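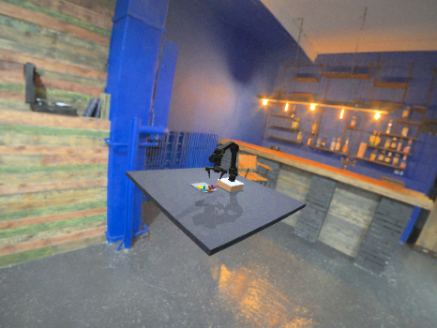
Neues aus der Saatgut-Tauschbörse

Was für ein Frühjahr! Seit März sind bei uns über 2.000 Tütchen über den Tresen gegangen, und die Regale im Ladine sehen inzwischen herrlich zerrupft aus. Besonders begehrt war die Stangenbohne Disine, die im vergangenen Sommer sogar auf zugigen Balkonen bis in den Herbst getragen hat - wer noch welche übrig hat, bringt sie bitte vorbei, die Warteliste ist lang!

Richtig gefreut haben wir uns über das Paket der Gärtnerei Thoroddsen. Darin lagen zwei alte Salatsorten, die wir noch nie im Sortiment hatten, dazu handgeschriebene Anbauhinweise (ja, mit Bleistift, und ja, wir haben alles entziffert). Beide keimen kühl und dürfen ab sofort ins Beet. Nur nicht zu tief säen, Salat ist ein Lichtkeimer.

Im Gemeinschaftsgarten Umis stehen die Tomaten schon kniehoch unter Glas. Ab Mitte Mai geben wir dort überzählige Jungpflanzen ab, jeweils ab 16 Uhr und solange der Vorrat reicht. Bitte Töpfe oder Kisten mitbringen. Und schreibt die Sorte aufs Etikett - wir rätseln bis heute, was letztes Jahr so köstlich am Zaun gewachsen ist!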